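Workshop notebook, Bench 2
September 18, 2021

Small parts, continued from the July entry. Kidus had the cabinet drawers out again looking for the short brass standoffs and found them in with the rivets, so that settled what today was for. Natnael and I took the wide table by the window side and left Bench 2 to Ayana, who had the Endale fixture half apart and wanted it left that way.

The plan from July was to keep everything loose under a certain size in the flat lidded boxes and let the Nultgate drawers hold only things that come in packets. We did the screws then. We did not do the washers, the spacers, the nylon bits, the springs or any of the little electrical stuff, and the leftover small parts all went in one margarine tub with "sort" on the lid. The tub was full by August. I have written "sort" on a second tub this morning while we work through the first, which I am not proud of.

Started with the grey see-through box, lid right back, on the white top. Small pale parts are a nuisance on the wood side of that table because the grain hides them, and the white is not much better for nylon. Tekle suggested a dark cloth. Tried it for the spacers and it does help, but the springs catch in the weave. Cloth for plastic, bare surface for metal.
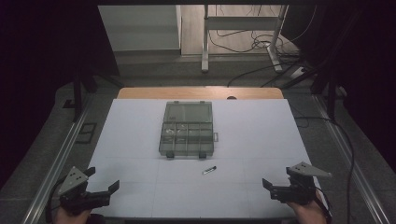 3 min read

Lid flat on the table behind the tray is the way to work with these. If it is left standing up it gets knocked and the whole box jumps, and with small compartments it does not take much of a jump for things to change cells. Natnael lost a row of E-clips that way in July and we are still finding them. So: lid all the way back, tray toward you, and enough room behind that the lid is not leaning on anything.

Only a few things in the cells at that point, the pale ones. I would sooner put a couple of samples in first and argue about the order before everything is in. We did argue. Min-kyu wants the cells to run by diameter, left to right, no matter what the part is. Natnael wants one kind of part to a box, even if that means half the box is bare. I was with Natnael until we worked out how much shelf it would take.

What we settled on:

One family of part per box where there is enough of it to justify a box. Washers qualify, spacers qualify, springs do not.

Within a box, small to large from the left, latches facing you.

Mixed box for anything left over, but a mixed box gets a written card inside the lid and the card has to match. If you take the last of something, strike it off the card.

No opened packets in the boxes. A packet folded over in a compartment pushes up on the lid and then the neighbours can travel underneath.

Nothing sharp in with nylon.

That last one is from the Ornier job, where we had set screws in with the nylon glides and every second glide had a nick in it. Tekle says they were like that from the supplier. Possibly so. I would still keep them apart.

Order of work, for whoever does the second tub:

Tip a small amount out, a handful at most. Draw the obvious ones off first, meaning the nuts and the big washers. Then go through with the steel rule. We tried the digital calipers and it was slower, and most of what we needed to know was M3 or M4, which you can tell on the gauge card once your eye is in. Use the calipers for spacers only. Spacer lengths are close enough to each other that guessing went wrong straight away, and I had to redo two compartments after lunch.

Anything bent, stripped or painted goes in the scrap tin. No "might be handy". Kidus pulled three things back out of the scrap tin and I have let him keep them in his own drawer, with his name on it.

Anything unidentified goes on the tray by the kettle until the end of the week, and if it has not been claimed then it is scrap as well. At the moment the tray has a small black bushing with a flat on one side, a spring clip which may be off the old Leltarar feeder, and a handful of white caps that nobody here ordered as far as I know. Ayana thinks the caps are for the Endale legs. She is going to try one on.

Wiped the boxes out before filling. Soapy water and a soft brush, then left upside down on a towel. Do not use the solvent wipes on these. The clear one we did with solvent last winter went cloudy in the corners and has since cracked along one divider. Tinted ones look like much the same plastic to me and I am not going to test it.

Dividers next. I had thought all the dividers were fixed, and in the small-cell boxes they are as far as I can push them. On the others I did not want to force anything. If you find a box where they lift out, write it on the card, and put the spare dividers in an envelope taped to the underside of the shelf. Loose dividers in the tub is how we ended up cutting new ones out of cereal box.

Also checked how well things stay put with the lid on. Closed a box of M3 washers, turned it on its long side, tapped it, opened it again. Most stayed. A couple of the thin shim washers had crept over the wall into the next cell. I did it again with a sheet of thin foam under the lid and they stayed where they were, but with the foam in you have to lean on the lid a bit to get the clips down. Foam for shims only, I think. There is a roll of it behind the drill press. 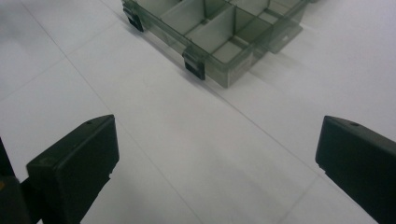 408 words

Black clips along the front wall are easy to find by eye against the smoky plastic, a good deal easier than the clear-on-clear ones we had before. Habit to get into is doing both, every time. One clip done up feels shut when you lift the box level and it is not shut when you tip it. Natnael's habit is to run a thumb along the front before he picks it up. Mine will be the same from now on.

The tab that sticks out at the end has a slot near its edge. My thought was a cable tie through there with a paper tag, so the label sits outside and can be changed without peeling anything. Min-kyu does not like it and says tags will catch when the boxes slide in and out of the shelf. He is probably right for the lower shelf, where the gap is tight. On the top shelf there is room. Going to tag the mixed box only and see how it looks in a month.

For the rest we are using printed tape on the front wall, between the clips and low down, 25 mm wide so it can be read standing up. Do not run tape across a clip. Black on white, plain words: WASHERS, SPACERS, NYLON. Part numbers go on the card inside. We had colour dots on the old set and no two of us remembered what yellow meant.

Shelf order, top down: washers, spacers, nylon, electrical, mixed. Screws stay where they were in July. I have marked the shelf edge with pencil for now and will do it properly when the tape cartridge comes. The order number for the cartridge is 399 in the red book, under Kidus's name. If it arrives while I am away it can go straight in the printer.

One thing I want a second opinion on. The taller compartments are deep for washers, and with big fingers you end up chasing the last one around the bottom. Ayana uses a bit of folded card as a ramp. Tekle tips the lot into the lid, picks what he wants and pours it back, and I would ask him to stop doing that over the bench. A magnet on a dowel works for the steel ones but obviously not for brass or nylon. If anyone has seen shallow inserts to suit, leave a note here.

Where we stopped: first tub is empty apart from dust. Washers done and labelled. Spacers done, lengths checked, card written. Nylon is sorted but still in paper cups along the back of the table, please do not move the cups. Electrical not started. Second tub not started.

To do:
Ferrules and crimps, get a box for them before opening the bag
Foam for shims, cut to fit
Ask Natnael for the gauge card back
Scrap tin to the metal bin
Short brass standoffs are now in SPACERS, far left. Kidus told.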